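Textiles project, interim report
Loubna Kettani, Cayetano Escobar
Fri 25 October

Aim: how do dark clothes fold on soft surfaces, compared with a hard desk. Fleece was the main one, as it grips the cloth and the bottom edge drags.
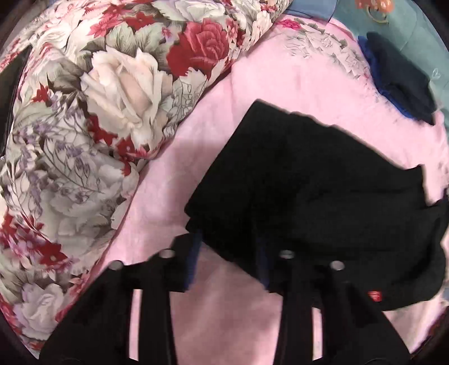
Second fold was harder than the first. Sleeves kept creeping out, so we started agian from the collar. Loubna timed, Cayetano wrote up. Desk results still to type in, sorry. Patterned bedding next, then the full set by December.
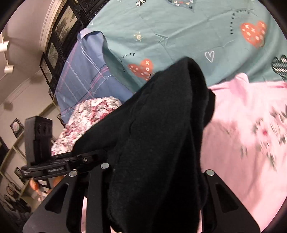

Fig. 2. Black fabric with creases down the middle, teal-green printed sheet behind.

To do: table of times, refrences.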